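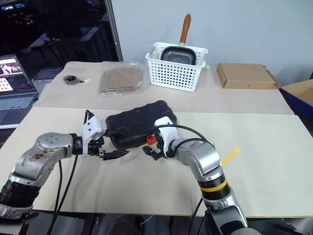 The technician who looks after the two-arm cell at Tumilov starts her shift by running her thumb along the cables.

"You go from the wrist back to the base with your hand," she says. "Your eyes will skip a flat spot. Your thumb won't."

She has had the cell for a little over two years. Before that she serviced packaging lines at Marino, where a machine did one thing all day and the spare parts came in a labeled kit. The arms at Tumilov get a different job every few weeks. They pick up cases, pans, baskets, boxes and whatever else the test list calls for, and the wear moves around with the work.

"On a packaging line I could tell you which bearing would go next," she says. "With these I have to look at what they were doing last week. If it was hard plastic cases, I look at the finger teeth. If it was anything heavy on a long handle, I look at the wrist."

The fingers are the part she changes most. They are black, with teeth along the gripping edge, and they bolt to a white mount at the end of the arm. She keeps spare sets in a drawer and logs each change by cycle count. The last set on the left arm came off at 2,541 cycles. The teeth were still usable, she says, but one finger had started to close a little ahead of the other.

"A smooth box, you'd never notice. Put a rounded corner in there and it turns on you."

The left and right grippers don't carry the same fingers. The right one has short points, which the operators like for getting under an edge. She would rather have matching sets on both sides, and has said so. For now she stocks two kinds and marks the bags.

Calibration comes after any finger change. She moves both arms to their home position, then brings each gripper to a set point on the table and checks the gap with a feeler gauge. The whole thing takes 40 minutes if nothing is off. If the gap is wrong on one side she loosens the mount, reseats it, and starts that arm over.

"People want to fix it in the software, put in an offset," she says. "You can do that. Then somebody takes the mount off in July and the offset is still in there, and you've lost an afternoon."

Her other regular job is the covers. The elbow housings on these arms are silver metal, and they pick up scuffs and stains that don't wipe off. She doesn't spend time on marks. She does check the small screws on top of the covers, every 50 hours of running, with a torque driver set low. A screw that has backed out gets cleaned, a drop of thread locker, and a line in the log.

Cables get more of her attention than anything else on the cell. Some of them run outside the arm and loop at the wrist, and the loop has to be long enough for the full turn of the joint without hanging where the fingers can catch it. She sets the length by hand, with the arm at the far end of its travel.

"Too short and you pull the connector. Too long and it ends up in the gripper. I've had both."

The connector repair was the longest stop so far. The replacement came from Usta and was the right part number with the wrong latch, so it went back. The cell was down 5 days. She now keeps two on the shelf and tests them when they arrive.

I asked what she would change if she were setting up the cell again. She said the table height first, then the power supply, which she has to kneel to reach. A sister cell at Batetmont has its supply on a side panel, and she has asked for drawings.

She also wants the operators to write down every stop, including the ones they clear themselves. Most of them do.

"If the arm stopped and you pressed reset and it went again, I still want to know," she says. "Write the time and which side. I can work with that."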